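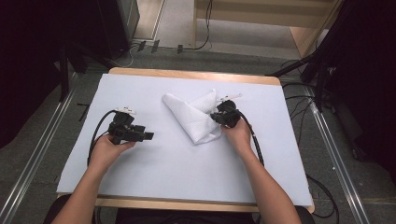
Figure 1. A white napkin in a rough cone shape on the paper-covered table.

3.2 What counts as a cone

I thought this would be the easy section to write. A cone is a cone, right? Then I sat down with the first batch of folds from Zarkirgate and changed my mind over lunch. Look at Figure 1. The napkin has one corner pointing up and to the left, so I'm happy to call it a cone, but it also has a bulge on one side and a good deal of slack in the folds. A waiter would probably shake it out and start again. For a family dinner it would go straight next to the plate, and I'd have no complaint.

So I ended up with two labels. A fold is "pointed" if one corner clearly leads and the rest of the material narrows toward it. It is "standing" if it also stays upright after you let go. Most of the arguments I had with Liviu Ene, who did the second round of labeling, were about the first label (the second one pretty much settles itself). He is stricter than I am about bulges. We kept both sets of labels and I report both, with his in parentheses wherever the difference matters.

All 18 folders got the same short instructions, which I read out loud from the Stuturthorpe sheet: make a triangle, bring the sides around, leave a point. I left out any mention of neatness. I also didn't show a finished cone, and I'd do that part differently next time, as several people pictured something closer to an ice cream cone and rolled it very tight.

The surface matters more than I expected! On bare wood the lighter napkins slid away from people in the pilot, and everyone started pinning a corner down with the side of the hand, which changes the whole fold. Covering the tabletop with a big pale sheet of paper fixed most of that. It does make white on nearly white harder to judge from a distance, so for the labels I leaned on the soft gray shadows along the folds. If you want to repeat this, a light blue sheet is a nice compromise. Dark paper made the edges easier to see but people kept stopping to pick lint off it, and the timings from those rounds were useless.

I should say something about material too. I had planned to treat all the whites as one group. After handling them for a week I couldn't, because an embossed sheet takes a crease very differently from a smooth one. The little pattern holds a soft ridge where you never meant to put one, and once it's there it's hard to press flat again. Figure 2 shows the kind of thing I mean, with a broad diagonal ridge running through the dimpled texture and bands of light and dark across it.

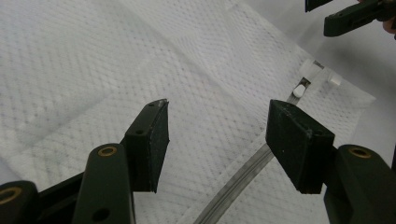 3.3 Counting creases

With around 1,000 folds to get through, I needed a rule that I could still apply late in the afternoon. I counted a crease only if I could follow it with a fingernail from one edge to another edge or to another crease. Soft ridges were written down separately under "waves," a word I borrowed from the Skillov notes, and they don't enter the totals in the Neagu comparison. Any sheet with a torn edge was set aside before counting.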